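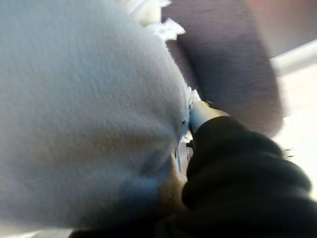
Unit 4: Care of the wrist camera and fingers on the soft-goods cell

Course notes, Lalholm workshop, March 2021
Usman Khattak

These notes cover the daily and monthly checks on the Vasell arm when it is handling fleece, plush and stuffed items. Hard-goods work is in Unit 3.

4.1 Fibre build-up

Pile fabrics shed, and torn seams release stuffing. Fibre collects in two places: at the fingertip and in the slot where the finger enters its carrier. Tip fibre shows in the wrist view as bright slivers or tufts near the contact point. Slot fibre does not show at all and has to be looked for by hand.

Put the arm in service mode and lock the isolator. Remove tufts with blunt tweezers. Do not use compressed air, which drives loose fibre into the carrier. Wipe the finger from root to tip with a dry lint-free cloth. If the finger then drags when moved by hand, take it off and clean the slot with the nylon brush.

4.2 Camera focus

The lens is fixed. When the finger is pressed into a seam between two soft items, much of the view will be blurred and any bright background may wash out. Neither is a fault. Judge focus on the nearest pile surface, where single fibres should be visible. If they are not, clean the lens window and look again before reporting it.

4.3 Finger replacement

Fingers are changed at 3746 cycles or when the rounded tip has a flat on it. Part number is Sial 289. Reset the counter on the Zasus panel, page 40, and enter your initials. Run the open/close test with no item in the cell, then once with the fleece test piece.

Reading for April: Unit 5, cable dressing.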